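Good practice in simulated kitchen tasks: project report

Group 5, supervised by Kalliopi Mladenović
11 January 2023

1. Why we wrote rules

Our project started in November as a plain manipulation exercise. We had a kitchen model in the simulator, a robot arm and a list of household tasks. After the first month we had over 2000 runs saved and could not agree which of them counted. One of us had been stopping a run as soon as the arm touched the worktop, and the others let it carry on. Our supervisor told us to stop collecting and write down how a run should be done.

2. Where the rules came from

We read the safety notes for the real arm in the teaching lab and the short style guide that the Transide group left on the course server. Much of the first is about people standing near the arm, so we kept only the parts on speed, stopping and clear space. Lorne Kowalchuk compared both with our own run log, which we call Oto. 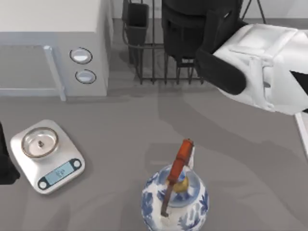

3. The rules we settled on

Objects are placed before the arm moves and are not shifted by hand once a run has begun. If the start layout is wrong, the run is thrown away and started again.

Any tool with a blade or a point is treated as sharp, even in simulation. The gripper takes it by the handle. A grasp on the blade is logged as a fault, whatever happens afterwards.

The arm slows down near anything breakable. We set this by object type in the scene file, so china and glass get it by default.

Contact with the worktop is allowed if it stays under the force limit. Contact with an appliance is always a fault.

Every run is saved with its settings file, including failed ones. Deleting failures was our worst habit.

4. What changed

We repeated the tool task under the new rules and collected 3000 runs. Two of us marked the same batch separately and disagreed far less than before. Rule 4 still causes arguments, as the force reading jumps when the fingertip slides.

5. Still to do

The slow zone is too wide in tight layouts, and the arm sometimes times out. Lorne is testing a smaller one.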